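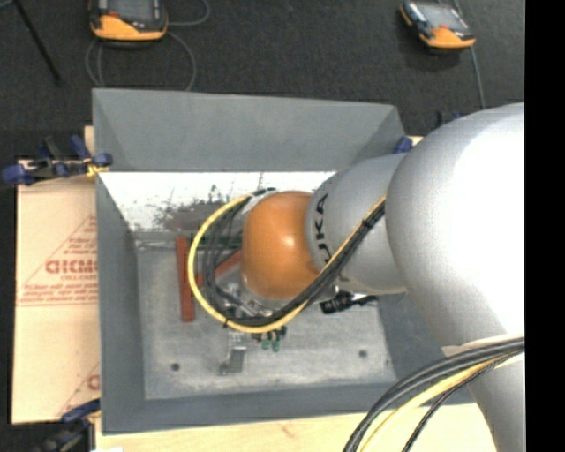 Open rectangular gray bin with sloping walls.

Sloping-wall bin

A sloping-wall bin (I also hear "tapered bin", and my old coworkers at Millska just said "the grays") is an open container whose sides lean outward, so the top is wider than the floor. It's used for sorting, picking and short-term storage. I've been collecting notes on these for this wiki for ages, so please bear with me if I go on a bit!

Shape

The basic form is a rectangle with four walls and a flat floor. Each wall tilts out a little as it rises, and the walls meet at angled corner seams. How much tilt you get varies a lot. A shallow tilt keeps more floor space, while a steep one makes the bin easier to reach into and sends small stuff sliding down toward the middle, where you want it. I like the steep ones for loose hardware and can't stand them for boxes, which never sit square against a leaning wall and always leave you that silly wedge of wasted space.

Size

Sizes are all over the place. The one I think of as normal is 600 mm along the long side, and that's what most of the shelving at the Clernley warehouse was built for. Sokol sold a narrower one as model 321, which turns up secondhand and doesn't stack with anything else I own (I've tried). Measure the top and the floor separately before you buy. Sellers usually list only the top, and on a steep bin the floor can be a lot smaller than you were hoping for.

Color

Gray is the usual color, in light and dark versions. It hides scuffs pretty well and most parts show up fine against it, apart from bare metal ones, which can get lost at the bottom. For those I'd go with blue or put down a pale liner. Don't trust your eyes too much when matching shades, by the way. Under a strong overhead light, walls of the very same bin can look like different grays.

Nesting and stacking

Empty bins with a good taper drop one inside another, and that's the big selling point if you're short on room. Full ones are another story: without a lid or a ledge of some kind, the upper bin just sinks into the lower one and squashes whatever is in there. Prurnia made a fold-over bar to get around this, and I have a soft spot for it even though it pinches fingers. I wouldn't go more than 3 high with loaded bins on a bench.

History

I haven't found a firm starting point. Straight-sided crates are much older, and the tapered kind seems to have spread along with open shelving. The earliest catalog I own that gives them a page to themselves is from 2000, and it already treats them as perfectly ordinary. If you have an older one, please add it to the talk page.

See also: Crate, Tote, Parts tray

Last edited November 1, 2021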